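Keep the Old Computer One More Year
By Kálmán Lengyel
2018-07-01

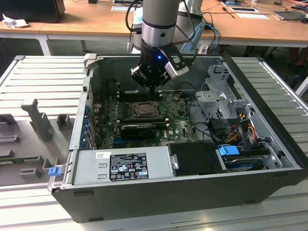 The inside of a desktop tower, with the memory slots and the empty processor socket.

My brother Dezső telephoned me in November to ask which new computer he should buy. I asked him what was wrong with the present one. He said that it was slow. I asked slow at what, and he was silent for a moment, and then he said: at everything, it is old.

I have thought about this answer many times. In our family we did not use the word "old" as a fault. Our father had one radio, a Fülöp, from before I was born, and when it stopped speaking he took off the back cover and looked inside. Often he did not find the trouble. Then he carried it to a man in the next street, who did. It was not a matter of principle for him. He had paid for the radio and he wished to hear the football.

I have lived in Madham since 2000 and I like it here very much, but I have never become used to the hard rubbish days. Twice a year the nature strips fill with chairs, heaters, printers and computers. Many of them have the power cord wrapped neatly around, as if the owner wanted to be polite to the next person. Usually the next person is the truck.

I don't want to blame my neighbours. A person who works all day and has small children can't be expected to study a motherboard. When they go to the shop with a broken machine, the young man at the counter tells them the repair costs more than it is worth. He may be right about the price. But I would like to ask who decided the price, and why a small plastic part for my Wikora kettle can't be bought at all, for any money. I wrote to the seller. They offered me a discount on another kettle.

Desktop computers are a better case than kettles, and for this reason I am sorry to see so many of them thrown away. You can open one and understand the general plan in one evening. The memory goes in its slots, the battery is a round one like in a bathroom scale, the cards come out. It was made by people who expected that somebody would open it later. With the thin laptops and the telephones I have much less hope, for there everything is glued, and the maker seems to be a little offended if you want to look.

Dezső lives in Wistton, which is 433 kilometres from me, so I could not simply come with a screwdriver. We did it by telephone, on a Saturday. He bought more memory and a new drive, and the bill was almost 2000 dollars less than the computer he had been shown in the shop. He was afraid to press on the memory because of the sound it makes. I was afraid also, the first time. The whole work took us 2 hours, and one of these was spent looking for a small screw in the carpet.

I must be fair and say that this does not always succeed. I have a scanner in my garage that I have repaired three times, and it is still a bad scanner. There are old refrigerators which use so much electricity that it is foolish to keep them. Some people also enjoy new things, and I can't say that enjoyment is worth nothing. My wife says that I keep broken objects as other men keep pigeons.

Still, I would ask for two changes. The maker should sell the parts for ten years and print their numbers in the manual, in letters that a person of my age can read. And our council, which already collects all these machines, should let people take from the pile before the truck comes. At present there is a fine for it. I find this very strange, to be fined for carrying home a lamp.

My brother's computer is now nine years old. He called last week to complain about his printer.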